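3.2 Transfer of dry food between household containers

The second group of activities concerns the movement of loose dry food from one open vessel to another. Crumbled snacks, breakfast flakes, rice and lentils are moved in this way many times in an ordinary week, usually without a funnel, a scoop or any other tool made for the purpose. Earlier work on kitchen routines has tended to treat pouring as a single act with a clear start and end. Our observations suggest that it is better described as a series of short adjustments, in which the angle of the upper vessel and the position of the free hand are changed together.

Households in the Povel and Vomska districts were asked to carry out the transfer wherever they would normally do so. No work surface was prescribed. Several participants chose the floor, explaining in the interviews that a hard floor gives more room for the elbows and is easier to sweep than a cluttered counter. Sauerland reached a similar finding in her study of shared kitchens in Rathjen, where floor work was common among residents with little counter space. Participants also selected their own vessels, and the pairs they chose were often poorly matched, with a wide, flat tray emptied into a container much smaller than itself.

The mismatch in size matters. A tray has no spout, and its long straight edge lets food leave at any point along its length. To keep the flow narrow, the person must bring the food to one corner before or during the tilt. In Figure 4 one hand holds the tray by its rim while the other lies open against it near the lower corner, and the yellow-orange crumbs fall from that corner into the cream-colored container. We refer to this arrangement as a grip-and-guide hold.
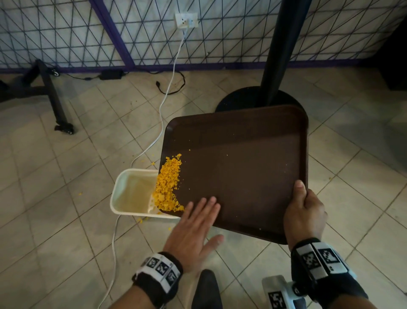
Figure 4. Grip-and-guide hold during transfer of crumbled food from a brown plastic tray to a small plastic container on a tiled floor.

The guiding hand was described by participants in different terms. Some spoke of steadying the tray, others of keeping the food together, and a few had not noticed that they used the second hand at all until it was raised in the interview. For coding purposes we did not try to separate these functions. A hold was recorded as grip-and-guide whenever one hand closed over the rim and the other rested open on or against the vessel, whether or not it touched the food.

Spillage was recorded in two places: on the emptied vessel, where crumbs remain after the main pile has moved, and on the surface beside the receiving container. The two were kept apart in the analysis because they call for different kinds of follow-up. Crumbs left on a tray can be tapped or brushed into the container with little loss, and most participants regarded this as part of the pouring itself. Food on the floor was nearly always treated as waste - even by participants who had said that they disliked throwing food away.

Each household was visited 3 times, and the order of the foods was changed between visits. The instructions, which were drafted by Friederike Sauerland and tested in the Dolevik pilot, asked only that the food be moved "as you would on any other day." Participants were free to stop, set the vessel down and begin again. Such pauses were coded as part of the same transfer if the person resumed with the same pair of vessels, and as a new transfer if either vessel had been replaced.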